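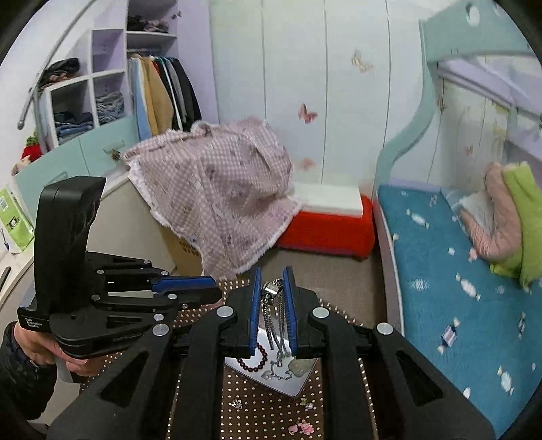 Dorota Żak spent nine years at the sorting bench at Zallden, a company that buys secondhand costume jewelry by the box and sells it again one piece at a time. She still sorts jewelry. On most days now, though, she does it with a gripper in each hand, and the sorted pieces go back in the pile when she is done.

The grippers are hand-held versions of the ones Zallden wants to put on two robot arms in its Munska warehouse. A person squeezes, lifts, turns and lets go, and the tool records the movement. The recordings are used to train the arms. Żak does chains, bracelets, pendants and small charms, and she may do the same necklace thirty times before lunch.

"Chains are the worst," she said. "With my fingers I can feel where the knot is. With this I have to look for it."

Zallden set itself a target of 4000 recordings before the first arm goes on the line. By September it had 955 that the engineers were willing to keep. A recording is thrown out if the piece slips early, if a hand gets in the way, or if the sorter gives up and picks the thing up with her fingers, as most of them did in the first week.

Some of the recording is done in ordinary rooms, on borrowed tables and different cloths. The engineers asked for this. A gripper trained only on the gray mats in the warehouse did badly the moment someone changed the mat.
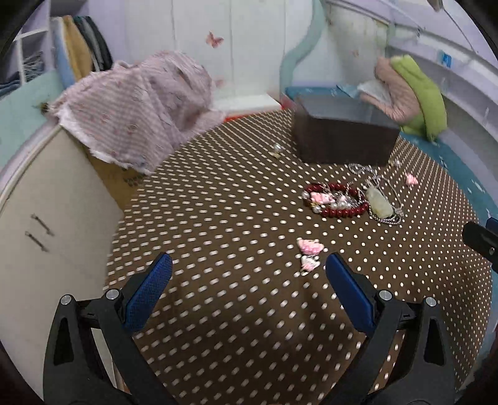 Charms, a dark red bracelet and a silver-gray chain on a dotted tablecloth, with a gripper open in front of them.

The company employs 34 people in sorting. Eugeniusz Zieliński, who runs the department, has told them there will be no layoffs in the first year after the arms start. He has not promised anything for the second year, and the sorters have noticed.

What he expects is a different split of the work. The arms would take the easy items - single beads, loose pendants, bracelets that keep their shape - and people would get the knots, the broken clasps and anything that might be worth real money. A bench sorter handles up to 1000 pieces in a shift, he said, and a large share of them need no judgment at all.

That sounds reasonable to Żak, up to a point. The easy pieces are also the rest periods. "You do a bad tangle, then you do ten beads and your eyes relax," she said. "If it's only tangles for eight hours, I want to know what the quota is."

The quota has not been set. Zieliński said it would be lower than today's and that he would work it out with the bench once there were real numbers to look at.

Pay is another open question. Recording is paid at the bench rate plus a small hourly supplement. Several sorters have asked whether the supplement should continue when the arms are running on movements they supplied. Management says it is considering the request.

Not everyone wants to record. The grippers are heavier than tweezers, and some of the older sorters went back to the bench after a day or two with sore wrists. Sessions are now limited to two hours, with a break in the middle.

Żak has signed up for the next round, including a Saturday. She would like to be in the building when the first arm picks up a necklace, and she has one in mind for it.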